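2/27/20

Glue tests, second batch. Blackwood samples from Sotdale came in at 9% moisture, the Harkum ones a bit wetter, so the Harkum boards went back on the rack and I only ran the first lot.

Planed, wiped, glued with the Zira two-part, clamped overnight. Pulled 4 joints this morning. Results in N: 466, 364, 147, 452. The 147 let go clean along the glue line with almost no wood on it - starved joint, I think. I had that clamp tighter than the others and there was a lot of squeeze-out on the bench under it. Leaving it in the table but marking it.

The 364 failed half in the wood, half in the glue. Fine for now.

Lieven Wouters wants the same set with the faces scuffed at 120 grit before gluing. He thinks the planer is burnishing the surface. Could be, the knives are due for a change anyway. Will do scuffed and unscuffed from the same board so we can compare.

To do before March:
- new planer knives
- re-weigh Harkum boards
- order more hardener, the open can is getting thick
- write clamp pressure on each sample, not only in here

Left the second set in clamps. Do not move them. 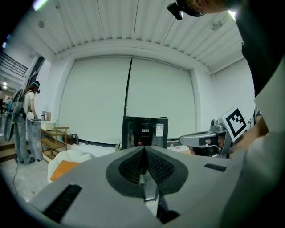

Main room, bright as usual. Marker card on the right-hand grip.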